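Troka (hand-held gripper kit)
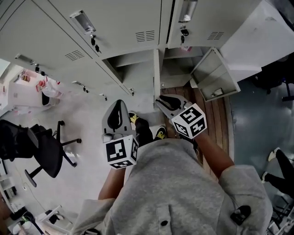
Troka is a kit of two hand-held grippers sold by the firm Clidix, of Jerside. A person holds one gripper in each hand and does a task in the usual way, and the recorded movements are later used to teach a robot arm. The kit was first shown in August and went on sale on 12 January 2021.

Design

Each gripper has gray plastic jaws with black rubber finger pads. A white cube with black-and-white square markers is mounted near the base, and the software follows the position of the hand from these markers. The jaws copy the shape of those on the Chevalier arm, made by the same firm -- a recording can be played on that arm without changes to the fingers. One gripper weighs 200 grams more than the firm had first planned.

Use

The tasks supplied with the kit are mostly from offices and changing rooms, for example opening and closing the doors of metal lockers. Clidix advises 50 recordings for each task and a rest after every 10. A new user needs 18 minutes of practice, according to the manual.

Reception

Early buyers found the grippers easy to learn, but complained that small keys and flat handles are difficult to hold with the pads. Marker tracking was also reported as weak when one cube hides the other. Clidix has since offered a narrower set of pads, which is sold separately.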